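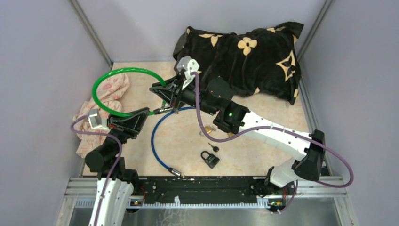

Chapter 4
Cables and Cords: Coiling, Tying, Storing

Most cables die of bad storage. Bent hard at the plug, wound round a hand, shoved in a drawer – then the wire inside goes and you buy another. So, coiling first. Big easy loops, like the green one, a wide oval with no sharp corners in it. Leave the connector till last and dont pull on it. A cable lying in a curve, like the blue one on the tabletop, is fine for now but wants coiling before the end of the day. Ties come on page 54, labels after that. Liya Tufa's method for long extension leads is diffrent and gets its own section.

You will need: 4 short cables, any sort
Soft ties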